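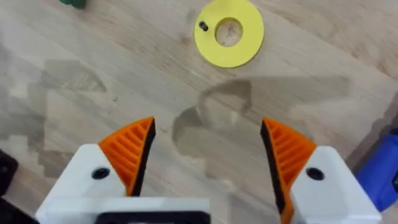
February, 14:10. Narnau bench, ring pick-up, teaching by remote control.

Best session so far! 60 demos recorded before lunch, 13 binned (mostly me closing too early and nudging the ring along the table). Episode count for Sastuvier now stands at 206.

What helped was slowing right down on the approach. Fingers fully open, line the gap up with the yellow ring, pause, then go down – the pause makes the recordings so much easier to trim, and my hands stop chasing the wrist view. The ribbed orange fingertips are lovely to drive with, they stand out well against the pale wood and I can judge the gap at a glance.

Shadows from the gripper still fall across the table. Leaving the lamp where it is for now, want the policy to see them.

Tried hand-guiding too, ten minutes or so. Great fun but my wrist gets tired and the paths come out wobbly. Sticking with the Fullex controller.

To do: vary where the ring starts, more from the left. Copy everything to Čierny before the next training run. Ask for a second set of black finger strips.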